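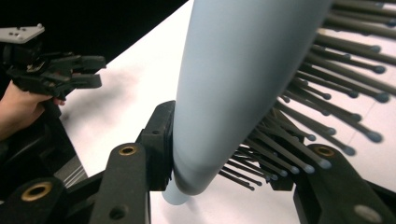
Posted by prokotier

So I finally got my hunter education card this winter, after two years of telling everyone I was going to do it. I'm the oldest person in my family without one and I was getting tired of the jokes at dinner!

I took the online course first, a bit each night after work, and then the field day in February out at the Matard range. It was cold. I wore two pairs of socks and still couldn't feel my toes by lunch. There were 11 of us in the class, mostly teenagers with a parent waiting in the truck, and then me with my thermos and my reading glasses.

The part I liked best was the fence crossing. You walk up with your partner, unload, lay the guns down on the other side, muzzles pointing away, and then climb over. Sounds simple, but my knees had opinions. The shot / don't shoot cards were harder than I expected too (I would have taken a shot with a road behind the deer, and I felt sick about it all the way home).

I got 70 on my first practice test at home, so I went back and reread the whole section on tree stands and harnesses – glad I did, there was a lot of it on the real one.

Next up is boots. I tried on a pair of Tinex ones that pinched, and my brother-in-law swears by his old Ramalhos, but they don't seem to make that model anymore. If you have wide feet and a favorite pair, leave me a comment. Turkey season is coming up fast and I still need to learn how to use a box call without scaring the dog.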